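# 給湯室・休憩スペース 定期点検票(コメント欄付)

対象区画:Grodard棟2階 給湯室および隣接休憩スペース
点検区分:定期(11月分)
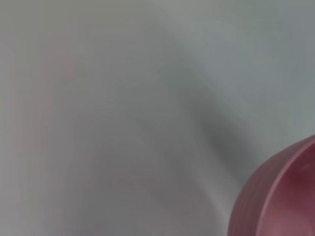
Daryna Kobzarからは、ピンク色の丸い容器をはじめ共用の器類を台の端に寄せて置く利用者が依然として多く、前回の点検票に「置き場所を決める」と書かれたまま具体的な位置が示されていない、との指摘があった。これを受け、今回の点検では器類の定位置に関する項目(第2項)を追加した。

## 1.点検の要領

1. 点検者は2名とし、1名が確認、1名が記録を行う。
2. 判定は「良」「要注意」「不良」の3区分とする。判断に迷う場合は「要注意」とし、コメント欄に理由を記す。
3. 「不良」と判定した物品は当日中に使用を停止し、所定の札を付ける。
4. 私物と思われる物品は動かさず、位置のみを記録する。
5. 前回の指摘事項が未処理の場合は、同じ文言を繰り返さず、経過を書き加える。

点検者:Arsen Kravets、Illia Kravchuk
確認者:Stepan Panasiuk

## 2.器類(椀・カップ・小鉢)

| 番号 | 点検項目 | 判定 | コメント |
|---|---|---|---|
| 2-1 | 縁に欠け、ひびがないこと | 要注意 | カップ1個の縁に細い線状の傷を認めた。ひびか表面の擦れか判別できず、使用を見合わせている。 |
| 2-2 | 底面にがたつきがないこと | 良 | 平らな台に置いて確認した。 |
| 2-3 | 内側に着色、ぬめりがないこと | 良 | 茶渋は残るが、洗浄で落ちる程度である。 |
| 2-4 | 台の縁から手のひら一枚分以上離して置かれていること | 不良 | 点検開始時、2個が縁に接していた。その場で移動した。 |
| 2-5 | 重ね置きは3個までとすること | 良 | 棚内は守られている。 |
| 2-6 | 電子レンジ使用の可否が識別できること | 要注意 | 底面の表示が摩耗して読めないものがある。可否不明のものは不可として扱う。 |

**コメント(Kravets)** 2-4については、毎回点検者が直して終わっている。台の上に置き場所の目印を設けなければ、次回も同じ判定になると考える。

**コメント(Panasiuk)** 目印の設置を認める。貼付材は清拭に耐えるものとし、剥がれかけた場合は速やかに取り替えること。端がめくれた状態で放置すると、器の底が引っ掛かるおそれがある。

## 3.台面および敷物

| 番号 | 点検項目 | 判定 | コメント |
|---|---|---|---|
| 3-1 | 台面に水滴、油分が残っていないこと | 良 | 午後の清拭後に確認した。 |
| 3-2 | 敷物または布類にしわ、たるみがないこと | 要注意 | 休憩スペース側の布に斜めの折れ癖がある。器を置くと傾く。 |
| 3-3 | 布類の端が台から垂れていないこと | 良 | ― |
| 3-4 | 台の脚部に緩みがないこと | 良 | 四隅を順に押して確認した。 |
| 3-5 | 台面に熱による変色、膨れがないこと | 良 | 従前からの薄い輪染みは進行していない。 |
| 3-6 | 照明の影により手元が暗くならないこと | 要注意 | 奥側に立つと自分の影が台面に落ちる。湯を注ぐ作業は手前側で行うよう掲示する。 |

**コメント(Kravchuk)** 3-2の布は洗濯後に畳んだまま保管していたもので、折れ癖が強い。広げて使う前に伸ばしておくか、巻いて保管する方法に改めたい。

**コメント(Kobzar)** 布を使わないという選択も検討されたい。滑り止めとして敷き始めたものと記憶しているが、現在の台面は以前のものほど滑らない。

**コメント(Panasiuk)** 次回点検までの間、休憩スペース側のみ布を外して試行する。給湯室側は従前どおりとする。

## 4.給湯設備および電気器具

| 番号 | 点検項目 | 判定 | コメント |
|---|---|---|---|
| 4-1 | 電気ポットのふたが確実に閉まること | 良 | 3回開閉して確認した。 |
| 4-2 | 給湯ロックが作動すること | 良 | ― |
| 4-3 | 電源コードに折れ、被覆の傷がないこと | 良 | ― |
| 4-4 | コードが通路または台の縁を横切っていないこと | 不良 | トースターのコードが台の前面に垂れていた。背面側に通し直した。 |
| 4-5 | 差込口にほこりがないこと | 要注意 | 冷蔵庫裏に堆積がある。移動を要するため別日に対応する。 |
| 4-6 | 延長コードの多重接続がないこと | 良 | ― |
| 4-7 | 電子レンジ庫内に飛散物がないこと | 良 | 回転皿の裏面も確認した。 |

備品台帳との照合では、電気ポット(管理番号449)およびトースター(同497)は所在を確認した。651番の保温盆は棚になく、貸出簿にも記載がない。Lev Bilykが過去の貸出先に照会中である。

**コメント(Bilyk)** 651番は、先月の打合せの折にPolishchuk側の会議室へ運ばれた可能性がある。木曜日に先方の棚を確認する。見つからない場合は紛失として届け出る。

## 5.床および通路

| 番号 | 点検項目 | 判定 | コメント |
|---|---|---|---|
| 5-1 | 床面に水濡れがないこと | 良 | ― |
| 5-2 | 通路幅が90センチメートル以上確保されていること | 良 | 椅子を収めた状態で測定した。 |
| 5-3 | 椅子が使用後に戻されていること | 要注意 | 2脚が通路側に出ていた。 |
| 5-4 | マットの端に浮き、めくれがないこと | 良 | ― |
| 5-5 | 避難経路図の前に物が置かれていないこと | 良 | ― |

**コメント(Kravchuk)** 5-2は椅子を収めた状態での判定である。着席者がいる場合には必要な幅を下回るため、項目の文言に測定条件を明記することを提案する。

**コメント(Panasiuk)** 提案を採用する。次回の様式から「椅子を収めた状態で」を加え、あわせて着席時の通行についても所見を記すこと。

## 6.洗浄用品および保管棚

| 番号 | 点検項目 | 判定 | コメント |
|---|---|---|---|
| 6-1 | 洗剤が食品および食器と分けて保管されていること | 良 | ― |
| 6-2 | 詰替容器に内容物の表示があること | 不良 | 無表示の容器が1本あった。内容を特定できず、使用を停止した。 |
| 6-3 | スポンジが食器用と台用に区別されていること | 要注意 | 区別はあるが、同じかごに入れられていた。 |
| 6-4 | 上段の棚に重い物が置かれていないこと | 良 | 大鍋は下段へ移動済みである。 |
| 6-5 | 棚板に反り、留め具の外れがないこと | 良 | ― |

**コメント(Kobzar)** 6-2の容器は、Dorkimumから納入されている中性洗剤と容器の形が似ている。しかし、似ていることを理由に使い続けるべきではなく、廃棄が妥当である。

**コメント(Kravets)** 同意見である。廃棄の手続は当方で行う。

## 7.是正事項一覧

- [x] 台の縁に接していた器類の移動(2-4)
- [ ] 器類の置き場所を示す目印の設置(2-4) 担当:Kravets
- [ ] 縁に傷のあるカップの再確認または廃棄(2-1) 担当:Kravchuk
- [ ] 電子レンジ使用可否の再表示(2-6) 担当:Kobzar
- [ ] 休憩スペース側の布の撤去試行(3-2) 担当:Kravchuk
- [ ] 湯を注ぐ位置に関する掲示(3-6) 担当:Kobzar
- [x] トースターのコードの通し直し(4-4)
- [ ] 冷蔵庫裏の清掃(4-5) 担当:Bilyk、Kravets
- [ ] 保温盆651番の所在確認(4節) 担当:Bilyk
- [ ] 無表示容器の廃棄(6-2) 担当:Kravets
- [ ] スポンジ用かごの追加(6-3) 担当:Kobzar

未処理の事項は、次回点検の開始前に担当者が本票へ経過を記入する。期限までに処理できない場合は、理由と見込みを書き添え、確認者の承認を得るものとする。

## 8.確認者所見

全体として、設備そのものの不具合は少なく、指摘の多くは置き方と戻し方に関するものであった。器類については、割れた場合の破片処理の手順が現場に掲示されておらず、手袋と厚紙の保管場所も周知されていない。手順書の写しを棚の扉の内側に掲示することとし、内容は次のとおりとする。

1. 周囲の者に声を掛け、足元に近づかないよう伝える。
2. 備付けの手袋を着用し、大きな破片から拾う。素手では触れない。
3. 細かな破片は湿らせた紙で押さえて集める。
4. 破片を厚紙で包み、外側に「割れ物」と記す。
5. 台の下および椅子の脚元を再度確認する。
6. 処理した者の氏名を記録簿に記入する。

手袋は給湯室の引出し上段に常備し、点検時に破れの有無を確認すること。なお、清掃委託先のTrusivitzにも本票の写しを渡し、第3項および第6項の判定について意見を求める。回答は次回の点検票に添付する。

確認者:Stepan Panasiuk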